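Wurnudeo opens a toy lending room for families

The town library in Wurnudeo has started to lend toys, and parents seem very happy with the idea. The new room is on the second floor, next to the children's books, and it opened in October. Families who have a library card can take home 3 toys at one time and keep them for 4 weeks. Toy kitchen sets are the most wanted so far.
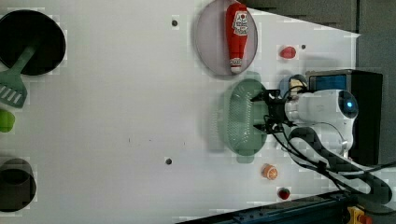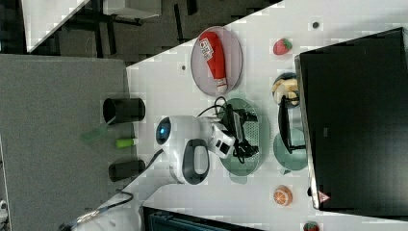
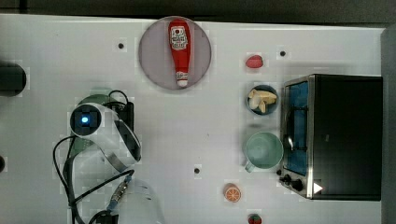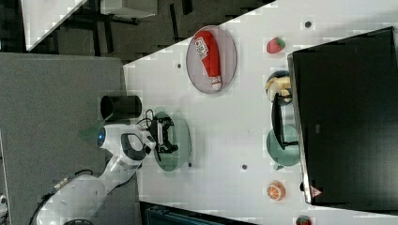

Play food and plates on a white table.

How it works

The toys were given by people from Wurnudeo and from the nearby town of Jumska. In total the library received 1,224 pieces, and the staff needed the whole summer to wash and sort them. Puzzles, building blocks and board games are also on the shelves.

"Children grow fast and they get tired of a toy even faster," said Samina Usmani, who leads the children's section. "My own son played with his train for two months and then it was sleeping in a closet for years."

Lending is free. If a small piece gets lost, the family should tell the desk, and there is no fine for the first time. Larger items – for example the dollhouses – must be reserved by phone.

The room is open every afternoon until 6 p.m. The library in Jumska plans to open a similar room next spring, if it can find enough space. People who want to give toys can bring them to the front desk in Wurnudeo, but stuffed animals are not accepted at the moment.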